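Sorting out the small stuff

I have a white table that collects small things. Caps, tubes, little bottles, bits of colored plastic, round containers that I keep for no clear reason. For most of the winter they lived in one big shoebox, and every time I wanted one of them I tipped the box out and then scooped everything back in. In April I decided I'd had enough of the shoebox.

I looked at drawer units first. The Werkano one everybody recommends is nice, but it's too deep for what I keep, and I didn't want drawers in the first place. I forget what is in a drawer as soon as it's shut. I wanted something low and open, with dividers, that I could pick up and move out of the way.

What I ended up with is a couple of small plastic organizer baskets from the housewares shop in Curkgate. One is light gray and one is black. They only had one of each left, otherwise I would have bought two gray. Each one has two compartments and stands on short legs.

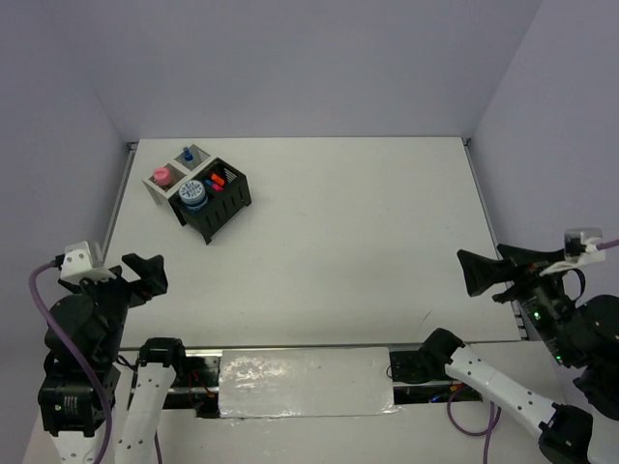 I had planned to sort by size, big things in one basket and small things in the other. I gave that up in the first evening. Size sounds sensible, but it's not how I look for things. When I want a bottle I think "bottle," and I don't care if it's a big one. So now I go by type. Small bottles stand upright together. Round containers with lids get their own compartment, one to a space if they fill it. The little bright pieces, orange and pink and blue, all go in together, and I don't try to separate them by color. I did that once with 17 of them and mixed them up again the next day.

A few things I learned about the baskets themselves.

The slots in the sides are fine for anything bigger than a fingernail. Anything smaller will work its way out when you carry the basket. If you have beads or tiny screws, put them in a lidded container first and then put the container in the basket.

The legs are good for wiping under, and bad for stacking. I tried to set one basket on top of the other and it slid off. They are meant to go side by side, so that's how I use them. I keep them toward the back of the table and leave the front clear for whatever I'm doing.

I don't line them up square with the edge anymore. I used to, and it took me a while to notice that I was reaching over one compartment to get to the other. Turned at an angle it's easier to get into both. It looks less tidy and works better.

The thin tubes were the last problem. Laid flat in a basket they roll under everything else, and stood up they lean over and take the next one down with them. My mother kept hers in a Stüber tin with crumpled paper in the bottom, and I tried that too, but the paper got pulled out along with the tubes. A small rack suits them much better. It's white and it sits right on the table. I like that I can see at a glance whether a tube is missing.
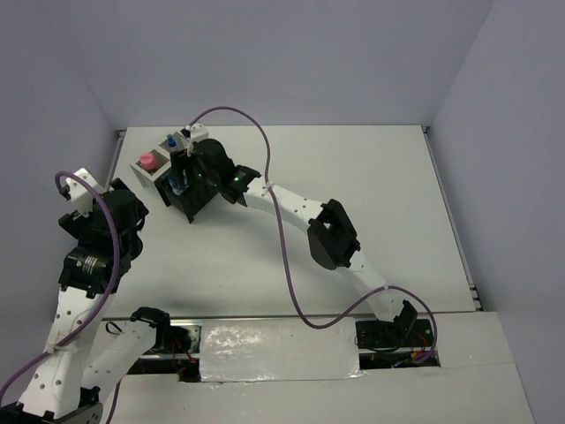 Small tube with a blue cap, next to the white rack. Pink cap on the left.

Loose caps are still a bit of a question. I've tried keeping them in the rack and I've tried keeping them in a basket, and I go back and forth. The rack is handier when I'm working and the basket is better the rest of the time.

As for the table, it has a scratch near the front that I've tried to get out with baking soda, with a melamine sponge, and with a Horar cleaning paste that smelled like oranges. None of them did anything. If you have a white surface with a scratch in it, save your money. A damp cloth after each session is all I do now.

The sorting took me one evening, plus part of the next morning to change my mind about the bottles. I also threw away 2 lids that fit nothing I own. The shoebox went into the recycling.

I'm going back to Curkgate next week to see if they've restocked the gray ones. If they have, I'll get one more for the sewing things, which are currently in a soup bowl.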